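Notes for week 6, Food on the Page (revised Jul 8, 2023)

Okay, so last time we got stuck on the word "fresh," and I promised I'd come back to it. Menus love it. Labels love it. I went through my own pile of menus in May and found it on 19 of them, twice on the same line in one case (fresh fish with fresh lemon, as if anyone would order the other kind!).

My gripe with "fresh" is that it tells you how to feel before you've got anything to taste. Compare two lines from the Omby lunch card:

- *Fresh seasonal fruit*
- *Cold melon, salt, a little lime*

The second one is shorter on praise and I want it a lot more. Same thing with color words, by the way. "Orange" does plenty of work on its own, and so does "red" if you put it next to a green.

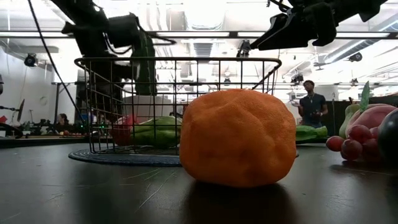
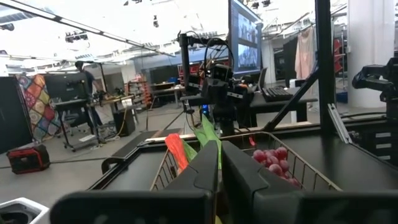

*Food Writing Workshop, Joubert Evening Program*

For your draft, pick one fruit or vegetable and write 2,000 characters on it, spaces included. My own sample, the Branoro plum piece, came in at 1,071 and felt thin, so please use the room you've got. Rules, such as they are:

1. No "fresh," "juicy" or "crisp."
2. One smell, early on.
3. Somebody has to eat it, or refuse to.

Bring two printed copies. We'll read aloud in pairs first and then swap. If you missed the handout on verbs it's in the Basis folder, second tab, and the bit on "drizzle" is the part I'd read before class.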